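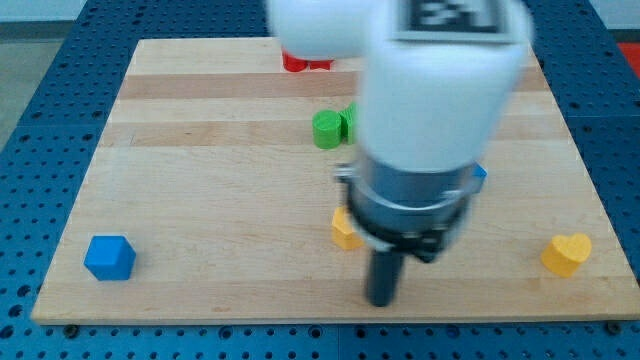
About Trindby

Trindby hires out, sells, inspects and repairs ladders, steps, podiums and low-level work platforms. If you need to be between one rung and 4 metres off the ground, we can probably help. If you need to be any higher than that, you want a scaffolder, and we will happily tell you so before you have spent any money with us.

We are a small firm and have stayed that way partly by design and partly through a lack of parking. Our customers are mostly shopfitters, electricians, decorators, schools, two theatres, a cathedral and a great many people who manage buildings and would prefer to be doing something else.

How we started

The business began as the ladder counter of a builders' merchant in Karkow Road. The merchant sold everything from drain covers to door furniture, and the ladders were kept at the back, where they fell on people. When the merchant closed, the staff of the ladder counter took the lease on the rear half of the building, bought the remaining stock at what we still consider a fair price, and opened under a new name the following April.

The name comes from the house that used to stand on the site. We are regularly asked whether it is Danish. We don't know. It was already painted on the gatepost and that saved us a signwriter.

For the first few years we did nothing but sales. Hire came about when a customer brought back a pair of steps he had bought from us, asked for his money back, and on being refused asked what we would have charged him to borrow them. We had no answer ready, so we made one up, and a slightly adjusted version of it is still the basis of our price list.

Inspection and repair came later, and now take up more of our week than anything else. It suits us. Selling a ladder is over in ten minutes, whereas looking after one can go on for years, and you get to know it.

What we do

Hire. Stepladders, extension ladders, podium steps, folding platforms, stair platforms and the low mobile units that everybody calls "the thing with the gate". Hire is by the day or the week. A week is seven days, including the ones on which it rained and you stayed in the van.

Sales. New equipment from a handful of makers, chosen on the grounds that we can get the feet for it. This may sound an odd way to pick a supplier. Feet wear out before anything else does, and a very good ladder for which no replacement feet can be had is a very good trellis.

Inspection. We visit your site, look at every piece of access equipment you own, tag it, record it, and send you a register that your insurer will be able to read. We also look in the cupboard you forgot to mention. There is always one, and there is generally a wooden stepladder in it with a paint tin on top.

Repair. Feet, rungs on certain models, hinges, locking bars, guardrail gates, castors and brakes. We don't straighten bent stiles. A bent stile is finished, however fond of it you are, and we will cut it in half before we give it back to you so that there can be no relapse.

Training. Half a day, at our place or yours, for people who use ladders and low platforms as part of their job. It covers choosing the equipment, checking it before use, setting it up and knowing when to put it away again. We keep the slides to a minimum. Most of the time is spent outdoors in the yard, so bring a coat.

Our yard

The yard, the workshop and the office are all on the one site behind Karkow Road. To find us, go past the tyre place, ignore the sign that says No Through Road and turn in at the green gates. Lorries should telephone first. We have had articulated vehicles arrive unannounced, and they did all leave in the end, but it took the goodwill of several neighbours to achieve it.

The long shed by the gates is for hire returns. Everything that comes back goes in there and stays there until it has been cleaned and checked, even when there is a customer standing at the counter who can see the very item he wants through the window. We know this is annoying. We have been told so in a number of ways.

Behind the shed is the workshop, which was once the merchant's timber store and still smells faintly of it. Repairs are done in there, along with the odd bit of fabrication, mainly brackets and storage racks for vans. We'll make racking to order if you bring the van and are prepared to leave it with us overnight.

The office is up a flight of stairs. Visitors who would rather not climb them can ring the bell at the bottom and we will come down. Yes, we are an access company with poor access. It has been pointed out, and a ground-floor counter is on the list.

Brannigan

A few years ago we took over Brannigan, a family firm on the other side of town that had been repairing wooden ladders since long before any of us was doing anything. The family wanted to retire and did not want the work to stop. We kept the name, the bench and the drying racks, and the repair of timber equipment is still carried out under the Brannigan name.

There is less of this work than there was, though more than you might expect. Orchards still like timber ladders. So do libraries, some of the older theatres, and people who have bought a house with a loft and found something in it. Brannigan will re-rung a pole ladder, replace ropes and fittings, and strip old paint so that we can see what it was hiding. It will not paint a ladder, for the same reason. Clear finishes only, please. We have lost a few orders over this and expect to lose a few more.

If you have inherited a library ladder and would like to know whether it is safe to stand on, bring it in. Don't stand on it first to find out.

The Adska register

Adska is the name of our inspection register. It began life as a card index and is now a computer system, though we kept the cards. Every item we inspect is given a number on a tag, and that number stays with the item until it is scrapped. Customers can log in to see what they own, where it was when we last saw it, when it is next due and what was wrong with it last time.

The highest number on the books when this page was last updated was 743, which belongs to a set of podium steps at a primary school. Tag number 2 is still in service too. It is a stepladder at a printing works, it has had every part replaced that can be replaced, and we visit it with some affection. Tag number 1 was reversed over.

Adska sends out reminders before an inspection falls due. It will send a second, then a third. After that one of us rings up, and we would all prefer it not to come to that.

How we like to work

We quote in writing. The quote says what is included and what is not, and the price at the bottom is the price on the invoice unless you have changed your mind about something, in which case we will have sent you another quote.

We ask a lot of questions before we hire anything out. What is the job, what is the floor like, who will be using the equipment, what are they carrying, will there be a door opening on to it. Some customers find this trying. They have usually decided on a ladder before they rang, and by question three they have begun to suspect that they will be leaving with a platform. Quite often they are right.

We turn work down. We won't inspect equipment we haven't been able to look at properly, we don't pass things on the strength of a photograph, and we will not put a tag on a home-made item, whatever it was made from and however clever your brother-in-law is.

We deliver within the county on our own vans. Further out we use a carrier, and you pay what the carrier charges us. If something arrives damaged, tell us the same day and don't use it.

We pay our suppliers on time, mostly so that they will answer the telephone.

Who you will be dealing with

There is no call centre and no menu of options. Whoever is nearest the telephone picks it up, and may have to wipe their hands first. The people who carry out the inspections are the people who do the repairs, which keeps them realistic. All of them have been through the relevant manufacturers' courses, and the certificates are in a folder at the counter if you want to see them. They used to be on the wall, but the damp got in.

We take on one trainee most summers, usually a school leaver. They start in the returns shed with a hosepipe and work towards the bench. We do not advertise the post widely. If you are interested, write to us in the spring and tell us about something you have mended.

Questions we are asked a good deal

Do you hire to the public? Yes, with identification and a deposit. The deposit is £100 whatever you are hiring, and you get it back when the equipment comes back. Plaster dust is fine. Concrete is a conversation.

Can you collect my old ladders? Yes, and we will scrap them for you. There is no charge if we are coming to you anyway.

Will you buy used equipment? No. We did for a while and ended up with a shed full of it.

Do you hire out scaffold towers? No. See the first paragraph.

Getting in touch

The counter is open from half past seven in the morning until half past four, and is shut over lunch. Telephone is best if it is urgent and email is best if it isn't. If you are ringing about something that is already on our register, have the tag number to hand. It is on the left-hand stile, at about the height of your elbow, underneath the paint.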